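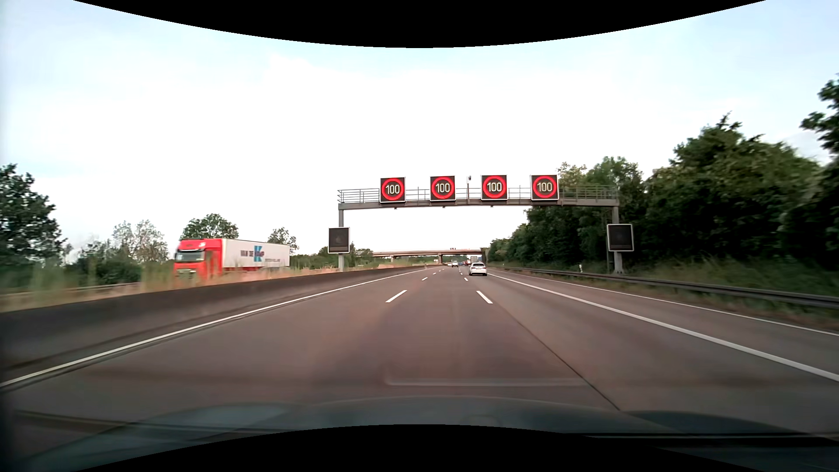

*Gantry with four signs, all showing 100*

**Do the numbers in red rings on overhead signs apply per lane, and are they binding?**

I rented a car for a week in April and drove on motorways with electronic signs over the lanes. Each sign shows a number inside a red ring. At home the overhead signs I know are advisory, so I held 100 but was passed a few times. Is the red ring a legal limit? Does it end at the next gantry or continue until something cancels it? The rental handbook from Trustley covers tolls and fuel and nothing else.

Posted by drorness_53

---

**Ibrahim Ajayi**

In most European systems a number in a red ring is mandatory. A number without the ring is usually advisory. Check the rules of the country you were in, as the details differ.

Each sign applies to the lane below it. With the same number on all of them, the limit is the same across the carriageway. It generally holds until a later gantry shows a different value or an end-of-restriction symbol, or until a fixed sign replaces it. A blank gantry is the unclear case - in some countries the normal posted limit applies again, in others you need an explicit cancel.

The other use of these signs is queue protection. The number is stepped down upstream so that traffic reaches the back of a queue at a lower speed. 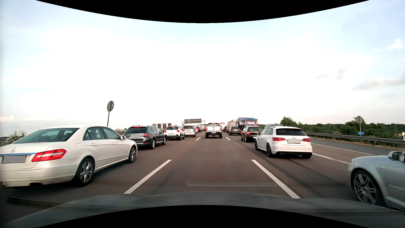 Once the lanes on either side are down to a crawl, the posted number has little practical effect. Use the brake lights farther up the line as your reference, leave a long gap to the vehicle in front, and watch for cars pulling out of the slower lanes into yours. Do not close the gap early to discourage them.

---

**Prantl**

Red ring = limit. Got a ticket for 11 over, paid it.

---

**avska**

Agree with Ibrahim. One addition: check the units. 100 on a European sign is km/h, or 62 mph. If the rental's speedometer can be switched, set it before leaving the lot. Mine was in a submenu under "Display" and could only be changed with the car stopped.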